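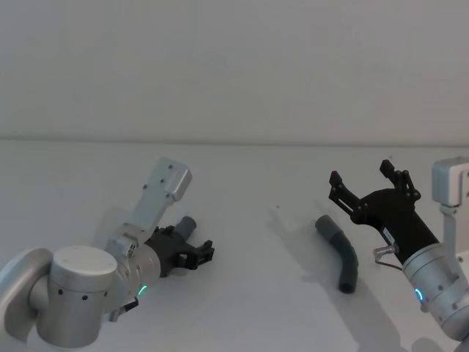
Slide 1: Curved hose section, dark grey, on the sorting table.

Sorting and Storing Hose Sections: Notes for the Speaker
Stores and Workshop Briefing, Mon 6 October
Speaker: Dénes Balogh
Time allowed: 30 minutes, with questions

Opening

Good morning, and thank you for attending. The subject of this briefing is the handling of short hose sections between delivery and the shelf. It applies to all staff who receive, check or issue parts at the Makgate stores, and to workshop staff who return unused sections at the end of a job.

The slide on the screen shows one curved section on a plain pale table. Please leave it up during this part of the talk. The point to make is that a dark grey hose is easy to look over on a light, unmarked surface, and that one section at a time on the table is the standard we are asking for.

(Pause. Ask whether those at the back can see the curve clearly.)

Why the procedure has been revised

The previous procedure was written when the stores held straight hose only, bought by length and cut to order. Curved sections were added to the range in February, and they were placed in the same deep bins. Staff have since reported three difficulties. Similar curves are mixed together, labels come away when sections are pulled from the bottom of a bin, and returned items are put back without being checked.

Imre Szabó reviewed the bins in the east aisle and has set out the new arrangement. His written report is held in the stores office and may be read there. It is not necessary to go through it in detail today.

The sorting table

The table is to be kept clear before a delivery is opened. Tools, packing slips and drinks are to be placed on the side bench. The top should be wiped with a dry cloth at the start of each shift.

Sections are taken from the box singly and laid down flat, so that the curve can be seen from above. A section should not be stood on end or hung over the edge while it is being compared with the chart. The chart gives the outline of each curve at full size - if the section does not follow the outline without being pressed into place, it belongs to another group.

(Hold up the Mivow chart. Do not pass it round at this stage, as there is only the one copy.)

Checking the section

Three checks are made at the table. The ends are looked at first, for splits or uneven cutting. The outer surface is then felt along its whole length with clean, dry hands. Finally, the inside is viewed against the light. Curved sections cannot be seen through from end to end, and both openings must therefore be looked into.

Any section that gives cause for doubt goes into the red tray. Staff are not expected to decide at the table whether it can be used. The supervisor on duty empties the tray at the end of the shift and enters the contents in the book.

Shelving

The deep bins are being replaced with shallow Umano trays, and each tray will hold no more than 15 sections in a single layer. Sections lie with their curves facing the same way. They should not be tied in bundles, and nothing is to be placed on top of them.

The trays are arranged in 4 bays, which follow the order of the chart. The label belongs on the front of the tray and no longer on the hose. Existing labels should be left in place until the section is issued.

(If asked about the straight hose: it stays on the wall reels. There is no change.)

Returns from the workshop

A returned section is treated as a new delivery. It comes to the sorting table, it is compared with the chart, and it receives the same checks. A section that has been fitted, even for a short time, is not to be returned to the trays. Workshop staff are asked to write "unfitted" on the return slip and to sign it. Slips without a signature will be sent back.

It would be helpful to remind the audience that the returns shelf by the Erdős room is no longer in use. Items left there will not be collected.

Practical session

Those present will then move to the side tables in pairs. Each pair will be given a mixed box and a tray. One person lays out and compares the sections, the other makes the checks, and they change places halfway through the box. Please walk between the tables and correct the laying out where needed, in particular any habit of putting several sections down together.

Questions likely to be raised

Gloves: thin gloves may be worn for unpacking but should be taken off for the surface check.

Partly filled trays: these remain on the shelf and are topped up from the next delivery. They are not to be combined across bays.

Length of storage: the date on the tray label is that of the oldest section in it. Older sections are issued first.

Other questions should be noted and passed to Imre Szabó, who will reply in writing to the department concerned.

Before leaving, please collect the signed attendance sheet and return the chart to the hook beside the sorting table.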